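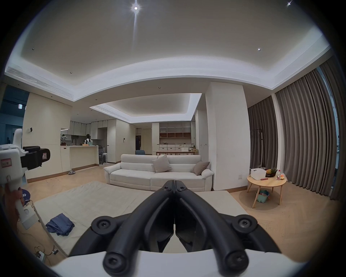
Drustholm Makers & Robotics Club
Community help > Visits and open days

Is the home robotics open day worth it if you know nothing?

Posted by Pantograph, May 28, 2025

My sister has signed us both up for the demonstration at the Kovmont flat and I'm a bit nervous about it. The listing says visitors can "have a go with the hand-held grippers on household tasks", and that's about all it says. I can't code, I'm clumsy, and my last contact with a robot was a vacuum cleaner that ate a sock. Will I be in the way? Do I need to bring anything? And do you get to see the thing working in a proper home or is it all on a bench?

sumska_sue

Go, you'll love it! I went in December and was useless for the first ten minutes, and it didn't matter a bit. It's set up in a lived-in sort of flat, big sofa, kitchen, dining table at the far end, and people just get on with things around you. You hold the gripper by its handle and pick stuff up with two black fingers, and a camera sees what you're doing. No coding whatsoever.

They started me on cloths. I thought that would be the easy one (ha!). A cup stays where you left it but fabric bunches and slides, and you have to work out where to grab it before you close the fingers. I had a blue cloth on the bed and kept pinching up the sheet along with it.
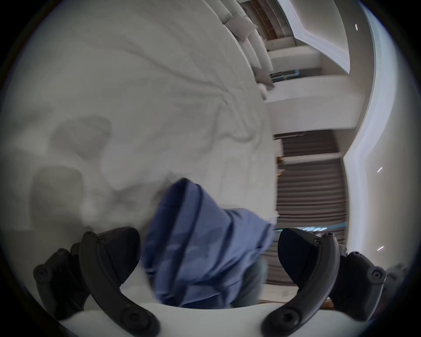

Once I slowed down and went in from a bit higher it got much better, and by the end I could fold it over in one go. Well, nearly. The woman showing us said the clumsy goes are useful to them too, so don't be shy about it.

Wear something with sleeves you can push up, and mind the cables on the floor. You get 15 minutes each on the gripper, longer if it's quiet.

Muriithi fan

its good. parking is awful though, up to 200 people over the day when I went and one tiny car park. get the bus

Old Tinker

I'd add a small warning. If your sister is expecting a robot walking about making tea, tell her beforehand that at the one I went to the people did the moving and the robot side was mostly talked about. I enjoyed it, my grandson sulked until the biscuits came out. Ask them to show you the recordings afterwards, they'll usually do it if you ask before they start packing up.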